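Millitz Opens a Sorting Room for Small Household Goods

The Millitz reuse store has opened a new sorting room for small household goods, the things that usually stay at the bottom of a moving box. Residents can bring brushes, measuring spoons, combs, plush toys and similar items to the side door until 12 noon.

"People give us the chairs and the good plates, but the drawer things they throw away," says Kusum Uniyal, who leads the project. "We would like to receive them also."
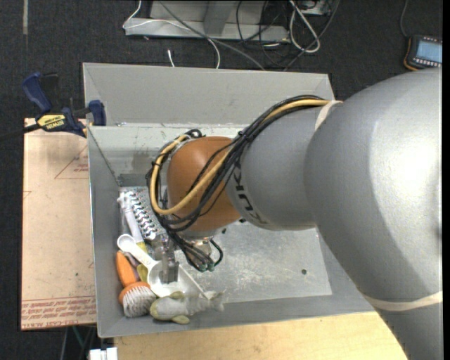 In January the store took in 3291 small items, and 174 of them were kitchen tools. Everything is sorted by use – kitchen, grooming, cleaning, play – and then priced for the shelves. Plush toys are washed before sale. Items should be clean and packed in an open box or a paper bag. Knives and glass are not accepted in this room, please bring them to the main counter.

The shelves were supplied by Dixit, a local furniture workshop.

Contact: Kusum Uniyal, Millitz press desk | © Millitz | Back to top
Last updated: January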